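Visit Report: Gripper and Wrist Camera Comparison at the Biltley Handling Laboratory

Prepared for the Cisstead Library Automation Program
2024-04-22

Purpose of the visit

The Cisstead Library Automation Program is preparing to purchase equipment for its returns sorting area. Members of the program staff visited the handling laboratory at Biltley to see two grippers and two wrist cameras at work on books, booklets and other flat printed items. The laboratory had offered the visit in February, after we sent a written summary of our needs. It covered a full working day and consisted of a short tour, two bench sessions and a closing discussion.

Our interest is narrow. The sorting area at Cisstead takes in 638 items on an average day, and most of them are paperbacks. Staff currently lift each item from the return table, turn it so that the label can be read, and place it in the correct bin. We wished to learn whether a single arm could take over the first of these steps without damage to covers and spines.

The laboratory

The laboratory occupies the ground floor of a former print works. Storage and repair benches are kept in the front hall, and the test stations are in the rear. Visitors are asked to leave bags and coats at the entrance and to remain outside the taped line whenever an arm is powered. An emergency stop was pointed out at each station before work began, and laboratory staff repeated the instruction after the midday break.

The tour included the room where finger pads are molded and trimmed. Pads are treated as wear parts and are replaced after 800 grasps, whether or not they show damage. The laboratory keeps a paper card for every pair, and we were permitted to look through the cards for the previous month. Several pairs had been withdrawn early with a note reading "edge lift," a term used there for the peeling of a pad at its front corner.

First bench session: grippers

Two parallel grippers were compared. The Adomaitis unit has short, stiff fingers and closes quickly. The Kerkitz unit has longer fingers and a lower closing force, which the operator can set from the control screen. Both were mounted on the same model of arm so that differences in reach would not affect the comparison.

Each gripper made 30 attempts on a fixed list of items, placed by hand in positions drawn beforehand. The Adomaitis unit performed well on thick paperbacks lying alone on the table. With thin booklets it tended to push the item forward before closing, and two covers were creased. The Kerkitz unit was slower on every item, but it left no marks that we could find when the items were inspected under a desk lamp.

Stacked items gave both units difficulty. When a book lies partly on top of a booklet, the fingers must close on one and leave the other in place. The operators approached these cases at a shallow angle and reduced the speed of the arm.

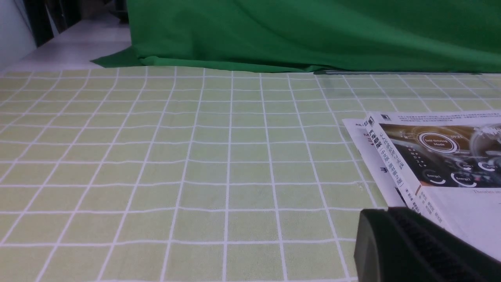 Wrist camera view at the test table, with a book resting on a white booklet and one gripper finger at lower right.

The ribbed surface of the pad drew several questions from our party. Laboratory staff explained that fine ribs hold coated covers better than a smooth pad of the same material, although dust collects between them and they must be brushed clean at the start of each session. We were shown a smooth pad for comparison and were allowed to press both against a sample cover by hand.

Second bench session: wrist cameras

The second session dealt with the cameras. The first has a wide lens and shows much of the table even when the gripper is close to it. The second has a narrower lens and gives a larger view of the item itself. Recordings from both were played back at reduced speed on a wall screen.

For our purposes the wide lens has a clear advantage. The operator can see a finger and the item together during the approach, and a shift of the lower item in a stack can be noticed early. The gridded tablecloth is helpful in this respect, as small movements can be judged against the white lines. The laboratory noted that the cloth must be pulled straight between runs, and that the lines should not be used for exact measurement where the fabric is wavy.

The green backdrop prompted a practical question. Our own return table stands in front of open shelving, and we asked whether a similar cloth would be required at Cisstead. The answer was that a plain background simplifies the early work of setting up, and that trials against real shelving should follow before any purchase is approved. We consider this reasonable and have added it to the plan.

The narrow lens gave better results with small print. Text along a spine could be read from a greater distance, and the operators preferred this camera when an item had to be identified before it was lifted. At close range, however, a finger covered much of the view. Printed covers with glossy pictures, such as dashboards or screens, were included in the test list because earlier software had confused lettering within the artwork with the title. The current version made this error on one cover during our visit.

Controllers

Time allowed only a brief look at the controllers. The Kerkitz controller stores up to 5 force settings, which can be named by the user and locked by a supervisor. The Adomaitis controller offers a single setting for each program. Staff at Cisstead work in shifts, and the ability to lock a setting was regarded as useful. The screen menus of both units are in English, and the printed manuals were available for inspection.

Matters still open

The laboratory has agreed to repeat the stacked item test with library bindings, which were not on hand during the visit. We have undertaken to send a box of withdrawn stock for this purpose, including plastic-covered hardbacks and several items with loose spines. Noise was not measured, and we have asked for figures at normal working speed.

Pending those results, the program staff recommend that the Kerkitz gripper and the wide-lens camera be taken forward to a trial at Cisstead. The Adomaitis unit should remain under consideration for the bulk handling of thick paperbacks, where its speed may be of value. A request for the loan of one arm has been submitted to Biltley, and the electrical supply at the return table will be checked before delivery is arranged.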